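Do 9. Juli, Werkstatt, Notizen zu den Wohnaccessoires

Die Kiste von Fosard ist da. Laut Begleitzettel sind das alles „kleine Helfer, die den Alltag verwandeln“. Mal sehen. Mohit wollte gleich alles auspacken, ich habe erst mal nur das Labyrinthregal und die Magnethaken genommen.

**Magnethaken (Heywood)**

Angegeben sind 5 kg pro Haken. Auf der Stahlplatte am Prüfstand glaube ich das noch. Auf der lackierten Tür von Ilses Schrank rutscht der Haken schon mit einer Winterjacke langsam nach unten, über Nacht 31 mm. Das ist für mich kein Haken, das ist ein Schlitten. Jairo meint, der Lack sei zu dick. Kann sein, aber wer hat zu Hause blanken Stahl?

Gummischeibe untergelegt: hält besser, sieht aber scheußlich aus. Zweiter Durchgang mit dünnerer Scheibe steht aus.
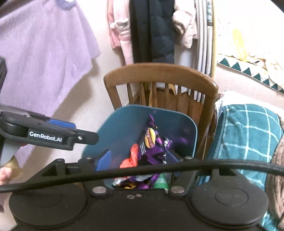 Blaugrüner Kunststoffbehälter mit Snacks

**Labyrinthregal (Predville)**

Aufbau zu zweit mit Ulises. Die Anleitung zeigt fünf Schritte, zwischen drei und vier fehlt meiner Meinung nach einer. Wir haben die Querstreben zuerst falsch herum eingesetzt, weil die Bohrungen auf beiden Seiten gleich aussehen. Danach steht es, aber es wackelt quer. Rückwandkreuz würde helfen, ist nicht dabei.

Werbeversprechen: „passt in jede Nische“. In unsere neben dem Fenster nicht, die Fußleiste stört. Maritza findet die Form trotzdem gut und würde es so ins Programm nehmen. Ich nicht. Die Fächer sind so verwinkelt, dass ein normales Taschenbuch in zweien davon schräg liegt. Staubwischen möchte ich da auch nicht.

**Leuchtuntersetzer**

Noch nicht getestet. Der Muster­satz aus Jaltthorpe vom März hatte nach dem Abwischen Wasser im Batteriefach — angeblich ist die Dichtung jetzt anders. Von außen sehe ich keinen Unterschied. Einen aufschneiden, bevor jemand den Prospekttext abschreibt.

Offen:

- Haken auf Pulverbeschichtung wiederholen, gleiche Jacke
- bei Predville nach dem fehlenden Schritt fragen (Jairo)
- Regal eine Woche beladen stehen lassen, dann Querspiel nachmessen
- Untersetzer: Dichtung alt/neu nebeneinanderlegen, Mohit hat die alten noch im Schubfach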